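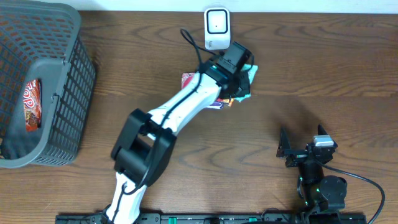

Ticket: presupuesto de la segunda estación de brazos (proyecto Grikodton)
Estado: abierto
Prioridad: media

Hola otra vez, reabro esto porque el presupuesto de Deltitz me ha llegado y no me cuadra con lo que habíamos hablado en octubre. Os cuento por orden, que luego me lío.

Lo que pedí: otra estación igual que la que ya tenemos para las pruebas con bolsas de snacks y cesta, o sea, 2 brazos en el mismo raíl, con sus pinzas y el cableado. Lo que me ofrecen: un solo brazo, sin raíl, y la fijación a mesa como extra. El total se queda en 4000 euros y así no me sirve, ¡si lo que quiero es montarla y ponerla a trabajar!

Actualización 1
He escrito a Deltitz. Dicen que el raíl ya no lo fabrican ellos y que lo lleva Momlow, con un plazo de 18 días laborables. Vale, pero entonces necesito que alguien me confirme que los agujeros coinciden con nuestras bases (el primer raíl que compramos hubo que retaladrarlo y fue una tarde perdida).

Actualización 2
Momlow me ha mandado el plano y coincide todo menos la separación entre bases, que es unos 5 cm menor. Lo he probado con cartones en la mesa y creo que los codos se rozarían cuando los dos brazos van a la vez al centro. Les he pedido precio de la versión larga - todavía sin respuesta.

Actualización 3
Preguntado también a Fawzy por las pinzas sueltas. Me gustaría tener una de repuesto desde el primer día, con los envoltorios finos y arrugados los dedos sufren bastante y no quiero parar la estación por una pieza tan tonta. También he añadido cable más largo a la lista, que el de serie siempre acaba colgando por donde no debe.

Pendiente:
- precio del raíl largo (Momlow)
- presupuesto corregido con el segundo brazo (Deltitz)
- pinza de repuesto y plazo (Fawzy)
- que compras me diga si puedo partir el pedido entre proveedores o tiene que ir todo junto

Si es todo junto avisadme cuanto antes, porfa, y le pido a Deltitz que lo facture ella. No cerréis el ticket todavía.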